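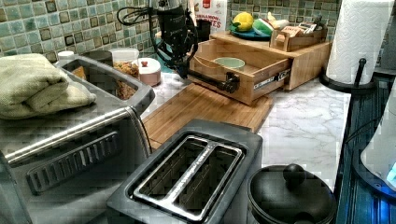
3.2 What ends up on the counter

I went into this part of the study thinking I'd be writing about cupboards. Cupboards are where kitchen storage papers usually start, and I had a whole coding sheet ready for them (two pages, very proud of it). Then I read through the diaries from the Penden households and the cupboards barely came up! People wrote about the counter. They wrote about the stretch between the toaster and the wall, and who keeps leaving what there, and how a little set of drawers was supposed to fix it.

Figure 4. A countertop drawer unit with its drawer pulled partway out. The flat top is in use as a shelf, with a plate and a small caddy of packets on it.

So I threw out the coding sheet and made a new one. We had 209 diary entries in all, and I sorted each by where the thing being put away finally landed: inside a drawer, on top of the unit, or on the bare counter next to it. The top of the unit is the one I'd missed completely in the pilot back in May. A flat top at that height is just too handy. Packets go there, fruit goes there, a plate goes there "for a minute" and is still in the diary three entries later. In Figure 4 the drawer has one small bowl in it and the shelf above has a good deal more, and that's the pattern I kept running into in the Clilero diaries too.

Labels were the other surprise. Of the 33 households, 22 had put a label on at least one drawer, and I'd expected those drawers to be the tidy ones. Some were. But plenty of people told us they'd stopped reading their own labels within weeks and went by habit, so the label said one thing and the drawer held another (my own spice drawer is mostly batteries, so I'm in no position to judge). I've kept labeled and unlabeled drawers apart in Table 3 all the same, in case someone wants to look at it with a bigger sample.

One more thing on cutting boards. They were a pain to code. A board lying flat in front of a drawer unit is sort of stored and sort of in use, and I went back and forth before giving it a code of its own. Section 3.3 picks up from there with the boards that stand upright.

Filed under: Home & Household Studies > Working Papers
Last updated: June 30, 2020
© Jultach Working Papers | Contact | Back to top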